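Where Do the Hoses Go? Storing Flexible Ducting in a Shared School Workshop
Project report, Design and Technology elective, Clistport

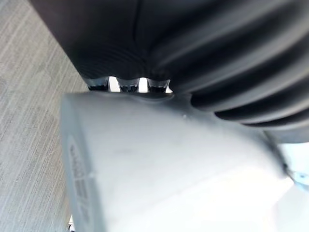

You cannot hang a hose on a nail and expect it to be the same hose in the spring – so went the first comment we got when we pinned our proposal to the workshop door, and it was signed only "Bench 2." We never found out who wrote it, but we ended up copying the sentence onto the first page of our notebook and coming back to it all term long. Our original plan had been, I am a little embarrassed to say, a row of nails.

Let me back up and explain the project. Our workshop shares its flexible hoses between the sanding benches, the small paint corner and the drying cupboard. They are the black ribbed kind that bend wherever you want them and then refuse to stay there. When a class finished, the hoses went wherever there was a bit of floor, and the next class spent the start of its lesson sorting them out. We wanted to find a way of putting them away that a tired person would really use at the end of the afternoon.

We began by learning how the hose behaves, which was more fun than I had expected! A ribbed hose is a funny thing. On the outside of a bend the folds open up and become wide, and on the inside they crowd together until they hardly have any room at all. If you leave it bent sharply, the folds on the inside stay crowded, and the hose then has an opinion about which way it wants to go. We found this out with a short offcut from Radau, the supplier our school uses, which we left folded over a chair back through most of December. When we came back to it, it would not lie straight on the bench, and one of us had to hold down each end just to get a tape measure along it.

After that we drew up three ideas and built rough versions of all of them.

The first was the nail idea, improved with a wooden saddle so that the hose would rest over a curve instead of a point. We cut the saddle from scrap, with a face 146 millimeters wide, and rounded the edges with a rasp and then sandpaper. It held the hose kindly, and it looked very nice on the wall, but the two loose ends hung down and people walked into them.

The second was a bin. We used a tall Aoki tub that had been sitting under the stairs, and you simply fed the hose in from the top. Everybody loved putting things into the bin and everybody hated getting them out, because the hose at the bottom was always the one you needed. There was some strong language in our feedback book, which I have left out of this report.

The third, and the one we kept, was a shallow wall cradle. Picture a long shelf with a raised front lip, 760 millimeters from end to end, where the hose lies in one loose loop with its cuffs facing out. We wanted the cuffs facing out so that you could grab the right one without pulling the whole loop down on your head. We made the lip low enough to reach over easily and sanded the inside edge until it no longer caught on the ribs. That sanding took longer than any other part of the build, and I would warn anyone trying this to leave a whole lesson for it.

Our budget was small. The boards were leftovers, and the brackets came from Sidano in a mixed box, so the only thing we really had to buy was paint. We chose a pale color because black hoses show up well against it – you can tell from the door whether one is missing.

We tested the cradle by putting a hose in and taking it out again, over and over, in shifts. The target we set ourselves was 3,000 times, and it was far too many for a lunch break project, so the tally stretched across several weeks. One bracket screw worked loose and had to be replaced with a longer one. The paint on the lip wore through to the wood where the ribs rub, and we have repainted it and will see how it does.

There are still things we would like to fix. The cradle is too high for some of the younger students, and the loop slides toward the left if the shelf is even slightly out of level. We have a drawing for a lower version with a small stop at each end, and the boards for it are already cut and stacked behind the paint corner, waiting for somebody to find the good clamps.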